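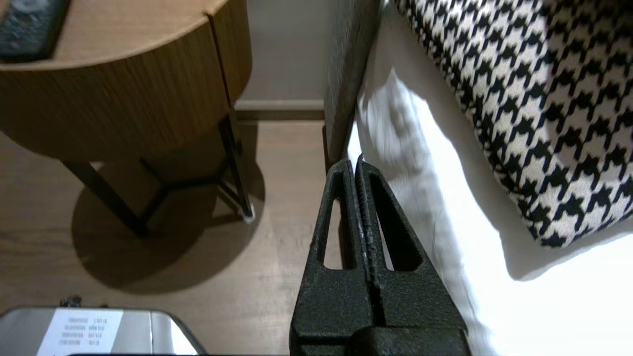 4. Setting up the Sarnus under-mattress sensor mat

The Sarnus mat goes under the mattress, between the mattress and the base, at chest height. It reads movement and breathing through foam up to 30 cm thick and needs no contact with the sleeper. You do not have to strip the bed to install it. A plain white sheet or mattress cover like this one can stay on, and folds in the fabric have no effect on the reading. Timber floors do carry vibration from footsteps, so on a timber floor beside the bed, allow for the extra calibration step at 4.3.

4.1 Before you start

Check that the carton contains:

Sensor mat with fixed lead
Cosulus bedside hub
Power adaptor
Two hook-and-loop strips
Quick start card

The hub must be within reach of a power point. Do not use a double adaptor. If the lead will not reach, order the longer lead (part 379) from your Wulto stockist.

CAUTION: Do not use the mat with an electric blanket that sits under the mattress. Electric blankets fitted on top of the mattress are fine once the hub is set to Blanket mode (see 4.4).

4.2 Placing the mat

1. Lift the mattress at the head end. For a queen or larger, have a second person hold it.
2. Lay the mat across the base with the printed arrow pointing towards the pillow.
3. Line up the top edge of the mat with where the sleeper's armpits will be. On most adult beds that is around 45 cm from the head of the mattress.
4. On a slatted base, press a hook-and-loop strip to each end of the mat and fix it to the nearest slat. On a solid base, leave the strips off.
5. Run the lead out the side nearest the hub. Keep it flat and clear of any drawer or lift-up mechanism.
6. Lower the mattress slowly. Check that the mat has not folded over.

Note: Two people sharing a bed need two mats and one hub. Place each mat on its own side with a gap down the centre.

4.3 Connecting and calibrating

1. Plug the mat lead into socket A on the back of the hub. A second mat goes into socket B.
2. Connect the power adaptor and switch on at the wall. The light flashes amber.
3. Wait for the light to turn solid amber.
4. With the bed empty, press and hold CAL until the hub beeps once.
5. Stay off the bed and keep still until it beeps twice.
6. Lie down in your usual position and press CAL again. The light turns green.
7. Timber floors only: get up, hold CAL until you hear three beeps, then walk past the bed several times at a normal pace. The hub stores the vibration and filters it out.

If the light turns red, the mat is folded or the lead is loose. Repeat from 4.2, step 6. 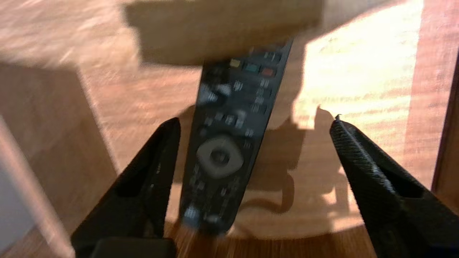 Repeat the calibration whenever you change the mattress, add a topper or shift the bed to another room. Washing the sheets or turning the doona makes no difference.

4.4 Hub settings

Press MODE to step through the settings. The display shows one letter for each.

N Normal. Suits most beds.
B Blanket. For electric blankets fitted on top of the mattress.
L Light sleeper. For people under 30 kg.
P Pause. No data is stored until you press MODE again.

The hub holds 100 nights. After that it writes over the oldest night first. To keep your records, copy them to a USB stick as described in Section 6.

CAUTION: The Sarnus mat is a sleep diary aid. It is not a medical device and must not be used as an alarm for infants or for anyone under medical supervision.

4.5 Cleaning

Switch off at the wall and unplug the lead. Wipe the mat with a damp cloth and let it dry flat, out of the sun. Do not machine wash, fold or iron it. Store it rolled with the printed side outwards.

Section 4 revised June 17, 2023. Checked by Kornél Vida.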